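4.2 What the wrist view gave us

I'll admit I went into this part of the study expecting very little from the wrist view. With knitwear it mostly shows you fabric and fingertips, as in Figure 3.
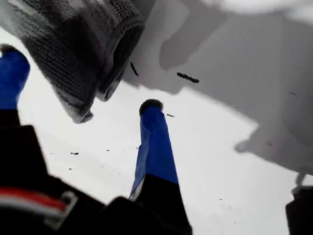

Figure 3. Wrist view with a gray knitted item and the two blue-tipped fingers.

4.3 Picking a grasp point on knits

We ran 438 grasps on soft garments with the Liltavness policy, and 328 of them counted as good by the rule in Section 3 (cloth still held after the lift, no second try). The Dedier baseline saw the same garments in the same order, so I feel okay comparing the two, though I'd be careful about reading much into any single item.

What surprised me was how much the ribbed edges helped! Our first guess, back in February, was that coarse texture would confuse the edge detector, and Fatemeh Taheri and I spent far too long smoothing it away. Once we left the ribbing alone, the policy started going for folded edges by itself. We then retrained on all 2090 labeled views, shadows included, and kept that version for everything in Table 2.

Shadows are still a pain. A soft gray shadow on a white surface can look a lot like a gray sock to the segmenter, and small dark specks sometimes get their own masks (we drop anything under the size cutoff). The Kubo depth filter fixes most of the shadow cases, but it adds a delay I don't love, and we come back to that in Section 5.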